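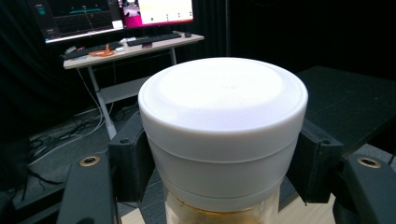
Le bocal et son couvercle blanc.

Journal de mission, 15 novembre 2022

La délégation a quitté Mansilla peu après l'aube afin de reconnaître le tronçon oriental du sentier transfrontalier, entre le col de Drimel et l'ancien poste de douane de Rornberg. Le programme prévoyait deux étapes. La première, réputée facile, emprunte une piste militaire déclassée dont l'assise demeure excellente, à l'exception d'un passage raviné sous la crête. Les bornes frontières y sont toutes en place.

M. Wenceslao Zapata, chargé du balisage pour l'association Drillomura, nous a rejoints au col. Il a confirmé que 54 kilomètres de l'itinéraire étaient désormais signalés, sur les 107 que comptera le parcours définitif. Les autorités des deux versants ont donné leur accord de principe au franchissement pédestre ; le texte doit encore être signé, et la signature est attendue en mars. Il a été convenu que les marcheurs s'annonceraient la veille auprès du poste le plus proche.

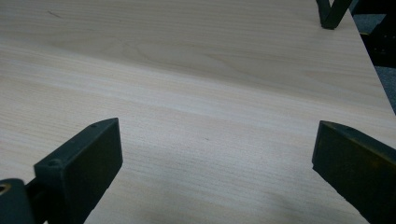
La question des panneaux a occupé l'essentiel de la soirée, au refuge de Rornberg. Drillomura souhaite du bois ; la commune de Mansilla préfère le métal, au motif que l'hiver y est rude au-dessus de la forêt. Je me suis prononcé pour le bois. Une surface claire, au grain fin et serré comme celui que l'on voit ici, avec ses veines qui s'ouvrent en ovales allongés, recevrait convenablement une inscription gravée en deux langues. M. Zapata a demandé que l'altitude y figure également. La décision a été renvoyée à la prochaine réunion.

Plus de 200 marcheurs ont inscrit leur nom au registre du refuge cette saison, pour la plupart venus du versant nord. Il conviendra de relever leurs observations sur l'approvisionnement en eau, insuffisant entre le col et la forêt.

Départ demain à sept heures pour la seconde étape, si le brouillard le permet.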